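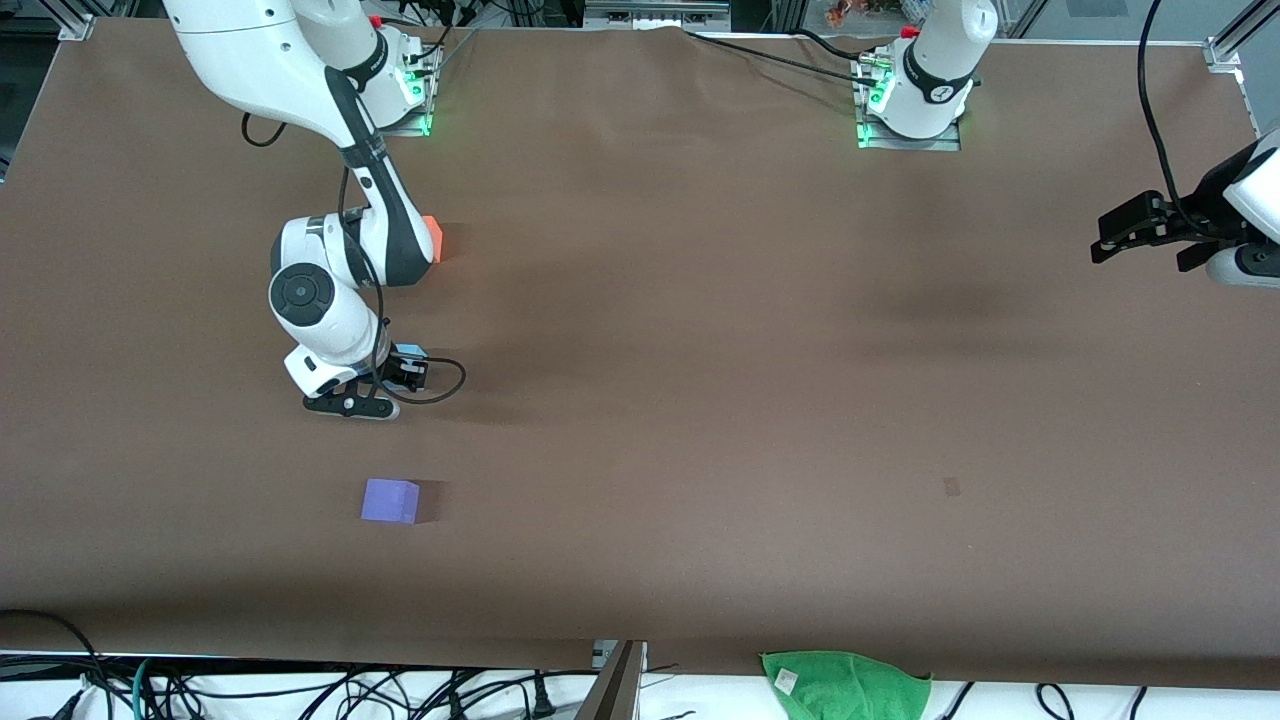
Keyvan Khosravi wanted to know, in the first week, why a language school would make people wait a month before conjugating anything. He had paid for verbs, he wrote, and was getting conversations about soup. We have kept his letter on the wall by the kettle, partly as a warning and partly because it was written in pretty good Danish by the end of the second page.

About Tilton

Tilton is a small evening school for adults who want to speak Danish, Icelandic or Vietnamese and have already tried once. Most of our students arrive with a shelf of textbooks, each one cracked along the spine up to chapter four. We don't judge. Chapter four is where the past tense usually starts.

The school began in a rented room over a shoe repair shop, with two teachers and one working radiator. Vibeke Holst taught Danish on one side of a folding screen and Arnar Østergaard taught Icelandic on the other. The screen did nothing for the noise, and for a year the Danish class picked up a surprising amount of Icelandic weather vocabulary. When we moved, the screen stayed behind.

How we teach

You talk from the first night. You will talk badly, to other people who are also talking badly, and a teacher will walk around and fix one thing at a time. Grammar comes in week five, by which point most students are begging for it.

Classes meet twice a week at 6:30 in the evening and run for 23 weeks, with a break when the teachers need one. There is homework. It takes a quarter of an hour, or the length of the bus ride in, depending on when you remember it.

Vietnamese is taught by Thiện Hầu, who spends the first three evenings on tones and will not be hurried. Students have offered him cake to move on. He eats the cake.

The library

Our lending library is called Vídalín and holds 942 books, a good third of them crime novels. People will push through a lot of unfamiliar nouns to find out who did it. Borrow two at a time and please stop underlining the killer.

Fees and other unpleasantness

A full course is $1130, payable in three parts. The books are included, and so is the coffee, which has been described to us as a reason to ask for a discount. If you miss a lesson you can sit in on the other group that same week. If you miss six, Esben Steinarsdóttir in the office will call you, and she will do it in the language you are supposed to be learning.

Visiting

Come and watch a class any Tuesday before you sign up. We are in Room 202, up the stairs and past the dentist. Bring a pen, and expect to be asked about soup.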